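Cube sorting, cable drag at the wrist
Student Projects > Manipulation

hskala_z
Posted May 15, 2023

Second-year project, group of three, supervised by Heidrun Egger. The arm has to separate red cubes that touch each other and place them one per cell on a taped grid. Isolated cubes are no problem. Out of 137 attempts on touching cubes, 13 ended with the arm in protective stop, nearly all of them with wrist rotation past a quarter turn. Our guess is that the gripper cable pulls on the tool side. Joint torque logs are in the project folder under Nisiler. Sample rate is 500 Hz.

Questions: is the cable a plausible cause, and is there a routing that survives full wrist rotation?

gornau
What is the approach height, and is the cable fixed at the wrist or only lower down? Please post a view from above with the gripper at the pre-grasp pose.

hskala_z
Pre-grasp pose, three cubes in an L:
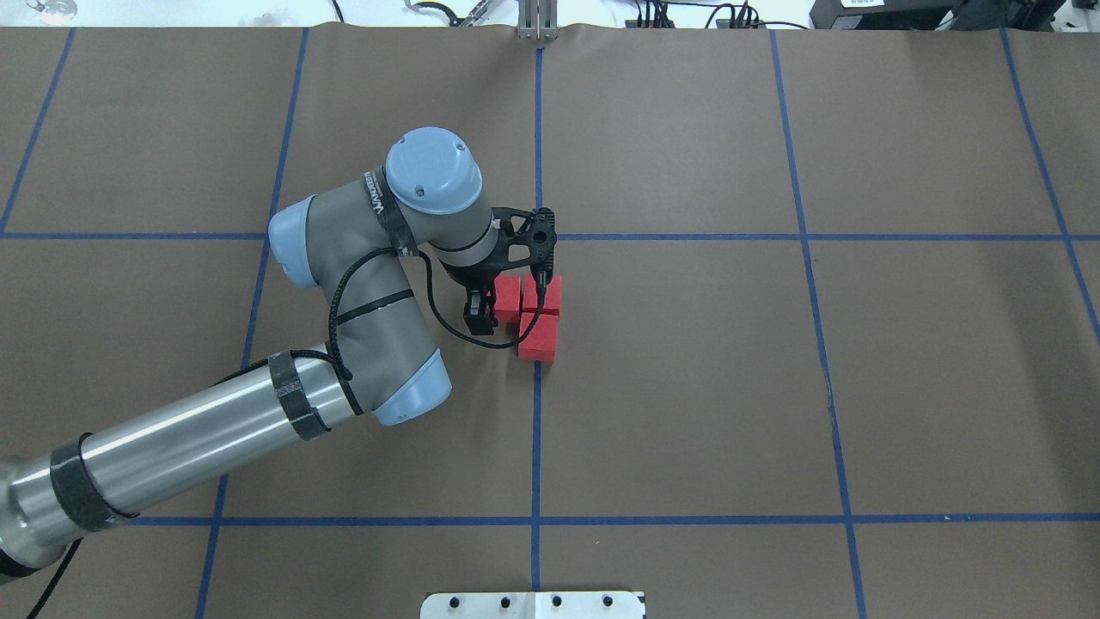
Gripper over the cube cluster, cable slack just below the cubes

The cable is taped on the silver link. From there on it hangs free to the gripper. Approach height is set per cube in the script, I can post the values tonight.

gornau
Then I would not start with torque. That loop is nearly on the paper. At grasp height it can touch the table or push a cube, and either one could show up as an external force. Take up the slack, add a second fixing point on the forearm, repeat the same poses.

Simek_R
Disagree on the order. If you shorten the cable first, you change two things at once. Run the wrist through its full range in free air, well above the table, with the routing as it is. If it stops there, the cable pulls. If it doesn't, look at contact.

gornau
Fair, but the free-air test does not reproduce the elbow angle of the low poses, and the elbow angle decides how much slack is left. I would do both.

Simek_R
Keep the elbow angle and turn the base instead, out past the table edge. Check the clearance first, there is equipment along the far side.

hullo
Separate point. One finger is going down into the seam between two cubes. With cubes this tight you are wedging, and the force limit may trip on that alone. We had this in the July course last year. Our fix was to nudge the cluster apart with closed fingers, then regrasp. Slower, but the stops went away.

hskala_z
We considered a push step. The rules count any cube that ends up on a tape line as a fault, and a push is hard to bound on paper with creases in it.

hullo
Push along the long axis of the cluster and keep it short. The creases matter less than you think.

Simek_R
They matter if the paper lifts at the edge. Tape it down flat before you tune anything.

hskala_z
Free-air test done with the base turned out. 1,160 wrist moves, two stops, both at the extreme of the range. So the cable does pull, but it does not explain most of our cases. Heidrun wants the extra fixing point on the forearm before we touch the script. Push step after that. – Zuzana Skála

gornau
Leave enough length for the elbow when you fix it. And log the cube positions together with the torque this time, otherwise you can't tell wedging from table contact.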